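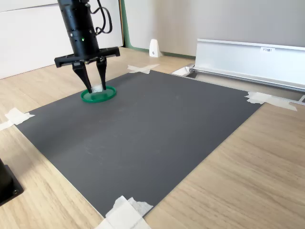 Round green lid on the gray mat, with a small white block at the lid.

Work Surfaces and Small Parts - Bench Gallery

This page collects notes on the bench surfaces used at Hosus for small-part handling. There is one photograph, with short entries that go with it. Part numbers are from the Bikico stores list. The page is updated when a surface or a part changes, usually in March.

Mat
Dark gray, rectangular, matte on the upper side. Light scuffs are accepted. A fold line is accepted if the mat lies flat across it; press along the line from the center outward before taping. Mats are stored rolled, gray side out, in the Tlapale cabinet. Stock number 1154.

Tape
White masking tape at the four corners. Run each strip well past the mat and onto the wood. Crossed strips hold better than a single strip when the mat is changed often. Pull old tape back slowly at a low angle and wipe the wood before the next set goes down. Stock number 298.

Lid
Green, circular, shallow, with a raised rim. Placed flat on the mat. The color reads well against dark gray under the ceiling lights, and the rim keeps small parts from sliding off. Lids with a chipped rim go back to stores. Stock number 3075.

Block
Small, white, pale enough to find quickly on the mat. Blocks are kept in the shallow drawer, 8 to a tray. Marks from handling come off with a damp cloth - no solvent, it dulls the faces.

Table
Wood. The top is oiled once a year with the mat removed. Allow a full night before taping again, otherwise the strips lift at the ends. Cups and bottles stay on the side shelf.

Layout
The mat is set at the middle of the table and squared to the front edge by eye. Costance uses the same layout with a narrower mat, and the two are interchangeable for parts of this size. Keep spare tape on the hook under the shelf.

Cleaning
Dry brush at the end of the shift, damp cloth when dust shows. Lift lids before brushing. Do not flood the mat; water gets under the tape and stains the wood.

Surface notes: Hosus bench pages
Next gallery: drawers and trays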